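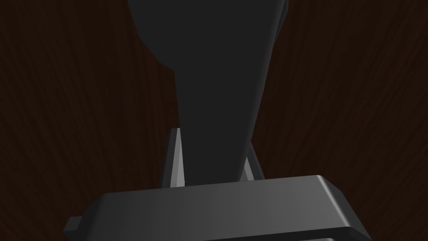

February, notebook 2, Dranness bench cell. Continuing the grip work for the returns line at Collport. The question for this week is whether the pick policy trained in simulation is good enough to go in front of the operators, and what is left for them to do if it is. Total run so far is 868 sim episodes on the wrist view, dark part only. The wrist view remains the hard one. With the narrow end of the part between the fingers, the wide end takes up a wide area at the top of the frame, and a near-black part on dark reddish-brown wood gives the segmenter very little edge to work with. The pale inner face of the left finger is the strongest contrast available, so I have started using it as the reference for the closed-grip check.

Result: 712 of 868 scored as held at end of episode. The remainder have not been sorted by cause. I started a tally and stopped, the labels "slip" and "miss" were being used for the same thing. Need to fix the definitions before anyone does more labeling.

Changed today:
Grip check now reads finger opening as well as the wrist view. Disagreement between the two goes to the operator queue.
Wait before the grip check raised to 2 seconds. Costs cycle time, leave it for now.
Table texture left as is. Swapping in a light top would improve the numbers and tell us nothing about the benches at Collport, where the tops are dark.

Notes from the visit to the returns line. At present one person per bench picks, turns, inspects and bins. The plan as written by Femetix has the arm picking and binning, with one person covering two benches from a screen. I think the plan undercounts the inspection. The operators find most faults while turning the part in the hand, by feel along the neck, before they look at it. If the arm does the picking, that step disappears from the process and is not replaced by anything in the drawing. 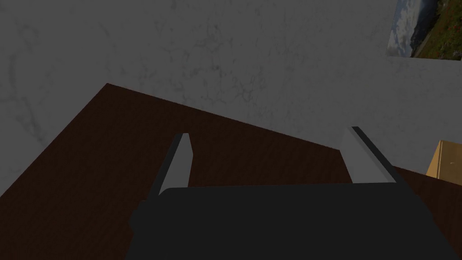

Second point from the visit: the queue screen. An operator covering two benches sees only what the policy flags. Between flags there is nothing to do, and when a flag comes up they have to work out the state of the cell from a wrist view with the gripper open and a tilted piece of table. I tried it on myself with 318 recorded stills. The open-gripper ones were slow to judge. Things at the side of the view, such as the cardboard box, drew my eye first. A fixed overhead view next to the wrist view would help and the mount already exists on the Nicholas cell.

Pay grades came up. The line is graded on handling skill and the screen job has no grade yet. Outside our scope, but it should be settled before the trial starts and I have put it in the open items for Collport.

Open:
Definitions for slip and miss.
Overhead view on the queue screen.
Ask Femetix where the by-feel inspection goes. Suggest the operator keeps the turn and inspect step and the arm only feeds and bins.
Rerun with the finger-opening check on, same seeds.
Light-colored parts not started.

Rerun queued 6:40 pm, logs to the usual folder.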